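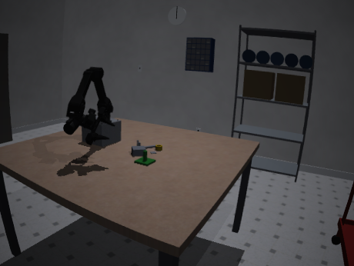

Section 4: Setting Up the Peg and Nut Practice Bench

By now you should have the arm talking to the control software and you should have worked through the joint checks in Section 3 at least once. If you skipped them because you were excited to see something move, I understand completely (I did the same thing), but please go back and do them before you carry on. In this section you will build the practice bench in the simulator first, and then copy it onto the real table in the workshop at Odwood. In the simulated room the arm sits on its gray pedestal toward the left of the tabletop, and the little green peg on its square base, the gray block and the yellow nut are all grouped near the center, well in from the edges. That is the layout we are after, and every saved motion in the Mazurek starter file expects something close to it.

Set aside an evening. Jolanta Nowakowski, who wrote the first version of these steps, got through them faster than that, but she had also built the arm, so please don't measure yourself against her!

4.1 Before you begin

You will need:

The Mazurek arm, assembled, with the gripper fitted
The simulator with the Bakia room file loaded
The practice parts, either printed or from the bin marked Gondasness
A hex key, masking tape and a steel rule
The emergency stop, plugged in and within reach of your free hand

CAUTION: The arm must be unpowered while you bolt it down. Switching off the motors in the software is not enough. Pull the plug.

4.2 Building the bench in the simulator

1. Open the Bakia room file and wait for the shadows to finish drawing. On the older workshop computer this takes a while and the window may go white. Leave it alone and it will come back.

2. Choose the arm from the parts list and place it on the left part of the tabletop. Snap it to the surface. If you skip the snap, the pedestal can float a hair above the wood, and you will spend a happy hour wondering why every grasp is slightly high.

3. Set the arm to its rest pose. The two segments should make an upside-down V, with the gripper hanging close to the tabletop and its fingers pointing down.

4. Place the green base first. The position is measured from the center of the arm's pedestal to the center of the peg, and it should read 313 mm.

5. Add the gray block with its upright peg and narrow bar, and then the yellow nut at the far end of the bar. The block goes behind the green base and the nut goes to the right.

6. Save the layout under your own name. Please don't save over the shared one — Elżbieta Sobczak keeps a clean copy, but she would rather not have to go and find it.

Note: The wall clock, the shelves and everything on them are part of the room file and have no effect on the exercise. You can hide them in the view menu if your computer is struggling. I leave them on, as I find a bare gray box a bit gloomy to work in.

4.3 Running the first motion

1. Set the speed to 15 percent.

2. Load the motion called "approach only" and press Run. The gripper should travel to a point above the green peg and wait there.

3. Look at the view from the side as well as from above. A gripper that looks perfectly centered from overhead can be leaning quite badly, and it is much nicer to find this out in the simulator than with a real peg wedged between real fingers.

4. If the fingers touch the peg on the way in, raise the approach height in small steps and run it again. The value in the starter file is 51 mm, and it suits the standard fingers. The long fingers need more.

5. When you are happy with the approach, load "pick and return" and run it through several times without changing anything in between.

4.4 Moving to the real table

1. With the plug out, set the arm on the left part of the table and line up the holes in its base plate with the ones already drilled. Put all the bolts in loosely before you tighten any of them.

2. Mark the position of the green base with masking tape, measuring from the pedestal exactly as you did in the simulator. Write your initials on the tape. Other people use this table, and unlabeled tape gets peeled off by tidy-minded members.

3. Put out the practice parts in the same arrangement as your saved layout.

4. Clear away mugs, phones, pencils and your steel rule. The arm has no idea they are there.

5. Plug in, check the emergency stop, and run "approach only" at the same slow speed you used before. Keep your hand on the stop for the whole motion, even if it bores you.

CAUTION: Never reach in to straighten a part while a motion is running or paused. A paused arm can start again. Press the stop first, move the part, and then release.

Note: If the real gripper lands to one side of the peg every time, and always the same side, the base has probably shifted while you were tightening the bolts. Loosen them, square the base plate against the pencil line and measure again. If it lands somewhere different each time, look at the gripper mounting screws and then go back to the joint checks in Section 3.

4.5 Cable slack

Leave 300 mm of free cable behind the pedestal before the first clip. It looks like far too much when the arm is at rest, but you will want it once the arm swings toward the nut. Tie the spare length in a loose loop and keep it away from the front of the table, where sleeves and apron strings tend to find it.

Last revised 2020-05-06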